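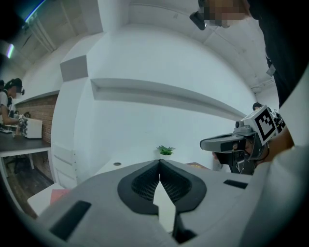

My sister-in-law says a desk plant is a sign that somebody has given up on having a window. She said it over dinner, with her mouth full, and I have been arguing with her in my head since October.

My case is the small green succulent in a white pot. Put one on a white table, under a white ledge, against a white wall, and it has the job of being nature for the entire office. We ask a lot of it. The Leitner catalog offers desks in 18 finishes, and every office manager I have worked for picked white, then went out and bought a plant the size of a plum to fix the mood.

I will defend the thing anyway. At Uton, where I spent 2 years, management put more than 2000 dollars into a mural of a forest. People walked past it to water a succulent from the grocery store. You can't water a mural.

White tables also come with that little round hole, meant for cables. I have seen it filled with pens, crumbs and, once, most of a granola bar. A plant beside the hole at least suggests that somebody sat down there and meant to stay.

My sister-in-law works by a large window. It looks out on the Pesent parking lot.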